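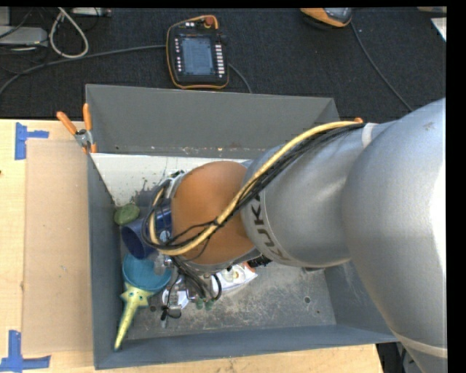
図4-1 灰色の箱の中の物体に向けてグリッパーを下ろしたKUKAのアーム

4.2 把持データの収集手順

本節では、Simedow法による把持位置の学習に使う試行データの集め方を説明します。1回の収録は76試行を単位とします。

1. 箱を作業台の青いテープの印に合わせ、縁をクランプで固定する。
2. 形状の異なる物体を箱に入れる。重なりや横倒しは直さない。
3. 固定カメラの画像を1枚撮り、箱の四隅を指定する。
4. ペンダントで速度を低速に設定し、箱の中央の上方で手先を一度止める。
5. 収録プログラムKondgateを起動し、物体セットの番号を入力する。
6. 試行を開始する。成否は、持ち上げ後2秒間の保持で判定される。
7. 収録が終わったら、ログの試行数と画像の枚数が一致することを確かめる。

注意:アームの動作中は箱に手を入れないこと。物体を並べ直すときは必ず一時停止し、ペンダントを手元に置いてください。

注意:手首まわりのケーブルが張った場合は、ただちに停止し、手先の回転範囲を狭めてください。

注:箱の壁際にある物体は失敗が多くなりますが、失敗例も学習に使うため削除しないでください。予備実験では1000試行のうち363試行が失敗で、これを除いて学習したモデルは壁際での把持位置の推定が悪化しました。

注:物体セットを替えたときは手順3からやり直します。箱を動かした場合は4.1節の校正も必要です。

改訂:2026年5月2日(担当 Souad Hegazy)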